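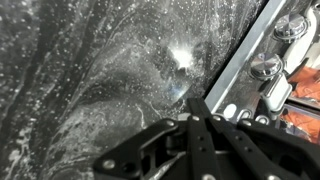

Ayana Beyene sostiene que una superficie oscura y brillante enseña a limpiar mejor que cualquier manual, porque no perdona nada: cada pasada del paño deja su arco y cada gota, su punto blanco. ¡Y qué buena maestra es! Con ella empezamos este capítulo.

Capítulo 4
Superficies brillantes: velos, vetas y gotas

En el capítulo anterior trabajamos con acabados mates, que disimulan mucho. Ahora toca lo contrario, y es una de las partes más agradecidas del curso (también la que más conversación da en el taller). Los remolinos blanquecinos sobre un fondo casi negro cuentan cosas: hacia dónde se movió la mano, dónde se acumuló la espuma, qué zona quedó sin repasar. Aprenderemos a leerlos antes de coger el paño.

Para ello necesitarás una luz potente. Colócala de modo que se refleje en la superficie y muévete tú alrededor; las marcas que de frente no se ven aparecen de golpe junto al reflejo.

Las prácticas se hacen en la cocina de la escuela Jemal, con paneles oscuros de la casa Rotetti. Cada pareja dispone de unos 400 mililitros de solución jabonosa y 19 minutos por panel. Parece poco, ¡pero sobra tiempo si se enjuaga bien!

Términos del capítulo: velo, veta, cerco, arrastre, repaso en seco.

4.1 El jabón que se queda

Casi todos los velos empiezan por un exceso de producto. Antes de seguir, busca en casa una superficie oscura, pásale un paño con jabón y dibuja en tu cuaderno las marcas que deja.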